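Bench notebook, finishing corner
Wednesday, March

Started at 10 with the white panels from the Halliday job. They were standing against the wall since last week with cardboard between, and I wanted to know before lunch which ones we can clean and which ones must go back for a new coat. The colour on the order is called Nemer, an off-white. In our room it looks a little green beside the window and a little grey under the tubes, so please do not judge the colour in the corner. Take a panel out to the loading door if you have to decide.

Order of work, for whoever continues:

Dry microfibre first, always in one direction. Then water with a drop of dish soap, wrung out well, then a dry cloth again. Only after this the Ulto cleaner, on the cloth and never straight on the face. I waited 2 minutes with the Ulto on the first panel, as the sheet says, and I think it is too long for this coat. The place was a bit dull after. On the next one I wiped it off almost at once and it stayed even.

The melamine sponge I used only on the back side, for a trial. It takes away everything, also the sheen. When you hold the panel low against the light you see a patch like a thumbprint, but the size of a saucer. So no sponge on the faces, please. I wrote this already in the autumn and then I did it myself in January, that is why I write it again.

What comes off and what does not. The rubber marks from the trolley wheels come off with soap. Pencil comes off with a soft eraser (the white one in the tin, the pink one leaves colour). Marks from the grey edge trim are more difficult. I believe the trim rubs a little of itself onto the paint when two panels are slid over each other, and then it is pressed in. With Ulto it gets paler, but there stays a shadow. Scratches that catch the fingernail are not a cleaning question, put blue tape beside them and leave them.

About the tape: put it beside the mark, not on it. Last time I pulled tape off a soft spot and a small piece of paint came with it.

I had also a short look at the Stivel filler for the fine scratches. The tin was opened long ago and there was a skin on it, under the skin it was still good. I put some on an offcut, thin, with the plastic card. It sinks when it dries and wants a second pass. Sanded with 400 on the small block. The colour is more yellow than the Nemer, so it must be touched in after, it can not stay open. For a scratch in the middle of a face I would not do it at all. Near an edge, maybe yes.

Edge trim: on one panel I took off the trim to see what is behind. There was old glue, hard as glass, and some sawdust in it. I scraped it with the wide blade, warmed a little with the heat gun on low, and it went. The new trim from the drawer is the same width as the old but the grey is not completely the same. For one panel alone it does not matter. For two side by side it will, so if we change one we should change the neighbour as well. I did not order more yet. The offcut is in the drawer with a paper on it that says TRY.

Lamp: for finding the marks, switch off the tubes above and hold the work lamp low at the side. With the flat light from the ceiling the face looks clean and later the customer stands there at four in the afternoon with sun from the side, and then he sees all of it. I know this takes longer. It is still faster than a second trip to Halliday.

Job number for the time sheet is 3,722. I have put the morning there, and the trial with the filler on general shop time. If somebody thinks it should be the other way, change it.

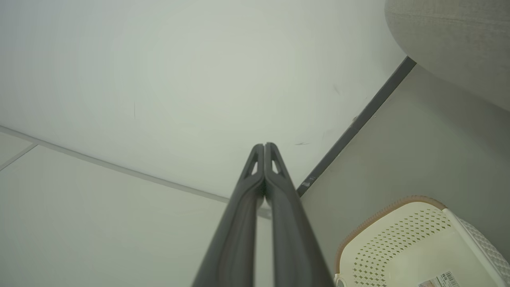
FACES AND EDGES

One large off-white face, still with a thin dark streak going up and down, and a small dark scuff lying the other way. Both go on the list for soap first. The streak could be rubber or it could be a scratch with dirt in it, this I can only say with the fingernail. The dark grey strip has its own marks, small and light ones, toward the one end. On dark grey I would use only a damp cloth to begin with - the Ulto left a pale ring on the trim offcut when I tried it.

The seam where the panels meet also goes on the list. Use the soft brush there and brush along it, not across. Cloth pushes the dust into the line and then it is drawn darker than before.

Still to do:

Second pass of Stivel on the offcut when it is dry, and a photo of it in daylight.
Wash the microfibres, without softener.
Ask Halliday if they want the trim in the old grey or if the new one is fine for them.
New felt for the trolley shelf, the old one has staples coming through - this is maybe where some of our scratches come from.

The Ulto bottle is on the top shelf with the lid closed properly. There is enough for 4 more panels, I think, if we use it as little as today.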